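In Praise of the People Who Wrote the Boring Parts

Every spring the big computing prizes are announced, and every spring I find myself reading the citations over breakfast with a mixture of delight and mild grumpiness. Delight, because the winners are nearly always people whose ideas I use a hundred times before lunch. Grumpiness, because of everybody who gets left off.

Let me tell you about Tsehay Dinsa. When I started at Koston, fresh out of school and very sure of myself, she kept up a file compression library called Batitz. You haven't heard of it. It shrank medical scans so they could be sent between clinics over phone lines, and it did so without losing a single speck of the original. There were 900 clinics using it at one point, and I doubt ten of the doctors in them knew it had a name. Tsehay answered every bug report herself, usually in full paragraphs, usually with a kind word for whoever had sent it in. (I sent in several. Two of them were my own mistakes, and she was kind about those as well.)

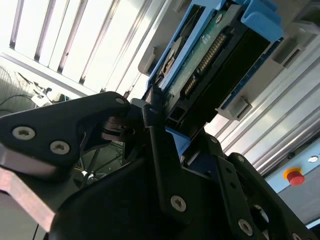
A hard drive in its blue caddy, seated in the rack.

Now, the basic idea behind Batitz wasn't hers, and she'd be the first to say so. It came from a paper by somebody else, and that paper deserved all the praise it got. But the paper was eleven pages long, and it said nothing at all about what to do when the phone line dropped halfway through a scan, or when a clinic's clock was set to the wrong year, or when a file arrived with its pages out of order. Tsehay's notes on those matters ran to 300 pages. I still have my printed copy, with coffee rings on it, and I still learn things from it.

I brought this up with my old friend Emmett Bellamy, who has sat on one or two prize panels in his time, and he gave me the answer I expected. A prize has to go to an idea, he said, and you can't hang a medal on maintenance. I love Emmett dearly, but I think he's wrong. We give prizes to actors for playing parts that other people wrote, and to conductors for music that was finished two centuries before they were born. Surely we can manage one for the person who took a clever idea and spent twenty years making it safe to lean on.
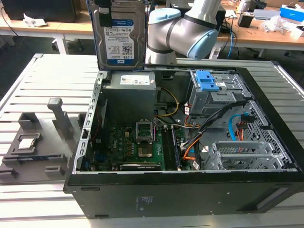
There is money in this question too, and I don't want to be too dainty to mention it. A big prize changes what young people choose to work on. Ga-eun Jeon, who teaches the second-year programming course at our local college, tells me her students all want to invent something, and bless them for it! But of the 200 who have come through her class, she can remember only a handful who asked how to look after a thing once it was invented. Why would they ask? They've never seen anyone clapped for it.

The small Minier fund has made a start, I'm happy to say. Last July it gave its first award for long service to a piece of software, and it went to Ayana Yilma and Lensa Adugna for their work on Ayele, the font tool that so many small newspapers depend on. The check wasn't large. The dinner, I'm told, was chicken. But people stood up when the two of them walked in, and Lensa wrote to me afterward that she hadn't known what to do with her hands.

I would like to see more dinners like that one, and I'd like one of the big prizes to go first — with a proper citation, read aloud, bug reports and all. I already have a name to put forward, and I have 300 pages to send along with it.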